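Lesezeit: 3 Minuten

Emailgeschirr

Als Emailgeschirr bezeichnet man Koch-, Ess- und Trinkgefäße aus Metall, meist aus Stahlblech oder Gusseisen, die mit einer aufgeschmolzenen Glasschicht überzogen sind. Kaum ein anderes Haushaltsgut verbindet so viel Chemie mit so viel Alltag! Der Überzug schützt das Metall vor Rost, nimmt keine Gerüche an und lässt sich in nahezu jedem Farbton herstellen.

Begriff

Im Deutschen stehen das Email und die Emaille nebeneinander, beide aus dem Französischen entlehnt. In der Technik wird das Neutrum bevorzugt, im Haushalt hört man fast nur die weibliche Form. Mit dem Nagellack oder den „Emaillelacken“ aus dem Baumarkt hat echtes Email nichts zu tun, denn diese enthalten kein Glas.

Herstellung

Ausgangsstoff ist die Fritte, ein Gemisch aus Quarz, Feldspat, Borax, Soda und weiteren Oxiden. Es wird geschmolzen, in Wasser abgeschreckt und mit Ton und Wasser zu einem feinen Schlicker vermahlen. Das Rohteil wird gezogen oder gepresst, entfettet und häufig gebeizt, dann getaucht oder bespritzt, getrocknet und bei meist über 800 Grad gebrannt. Auf den dunklen Grundemail, dessen Kobalt- und Nickeloxide für die Haftung sorgen, folgt der Deckemail in der gewünschten Farbe. Wunderschön ist der Moment, in dem ein Stück glühend aus dem Ofen kommt und seine Farbe erst beim Abkühlen preisgibt.

Der typische schwarze oder blaue Rand entsteht in einem eigenen Arbeitsgang. An der Kante ist die Schicht besonders gefährdet, deshalb wird das Blech dort oft umgebördelt und der Rand zusätzlich emailliert.

Geschichte

Schmuckemail war schon in der Antike bekannt, auf Kochgeschirr kam die Technik erst im 18. Jahrhundert. Mit dem gezogenen Stahlblech wurde daraus im 19. Jahrhundert eine Massenware, die leicht, hell und gut zu reinigen war. Ein schönes Beispiel für die kleineren Betriebe ist das Emaillierwerk Prilden, dessen erhaltenes Musterbuch 1.112 Formen verzeichnet; 1.092 davon gingen in Serie, darunter allein 76 Becher und Tassen (eine Fundgrube für alle, die Henkelformen lieben). Nach dem Zweiten Weltkrieg verdrängten Edelstahl, Aluminium und Kunststoff das Email aus vielen Küchen. Beim Zelten und auf der Berghütte hat es sich durchgehend gehalten.

Dekor und Beschriftung

Neben einfarbigen Stücken gibt es gesprenkelte, marmorierte, schablonierte und mit Abziehbildern verzierte Ware. Die Serie Kouris arbeitete mit gewolkten Blautönen, die Serie Tarkotwood mit gedeckten Waldfarben und heller Schreibschrift. Aufgebrannte Schiebebilder sind in der Regel sehr haltbar, weil die Farbe mit dem Glas verschmilzt; kalt aufgedruckte Motive verblassen deutlich schneller.
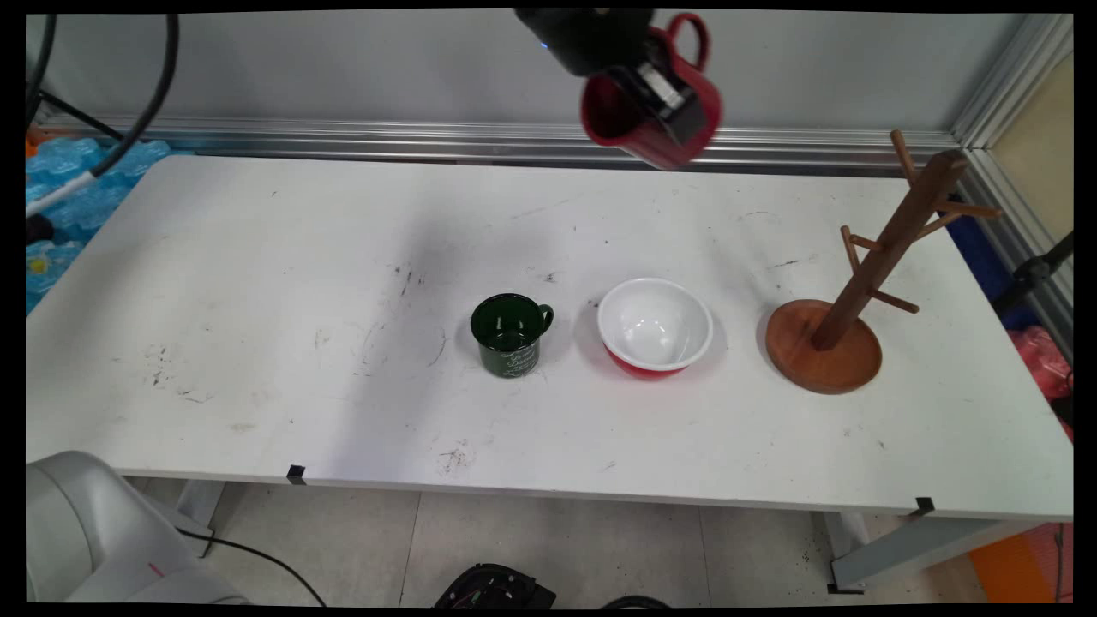

Darf man einen abgeplatzten Emailbecher weiterbenutzen?

Entscheidend ist die Stelle: Eine kleine Macke außen am Boden ist meist nur ein Schönheitsfehler, sollte aber trocken gehalten werden, damit sie nicht rostet. Bei Schäden innen oder am Trinkrand können sich weitere Splitter lösen, und der Becher gehört nicht mehr auf den Tisch.

Pflege

Warmes Wasser, Spülmittel und ein weicher Schwamm reichen fast immer. Angebranntes löst sich, wenn man etwas Natron mit Wasser im Topf aufkocht und stehen lässt. Stahlwolle macht die Oberfläche stumpf. In die Mikrowelle darf Emailgeschirr nicht.

Sammeln

Die Sammlung Kullance zeigt 136 Kannen, Siebe und Becher, vom Puppengeschirr bis zum Einkochtopf. Bodenstempel helfen bei der Datierung, fehlen aber gerade bei früher Ware häufig.

Zuletzt aktualisiert: August

Kommentare

Endlich erklärt mal jemand den dunklen Grundemail! Ich dachte immer, das Schwarze unter der Macke sei schon das Eisen.

Müsste es nicht „das Grundemail“ heißen? Im Abschnitt Begriff steht doch Neutrum.

Natron klappt super, bei meinem Milchtopf musste es aber über Nacht einwirken.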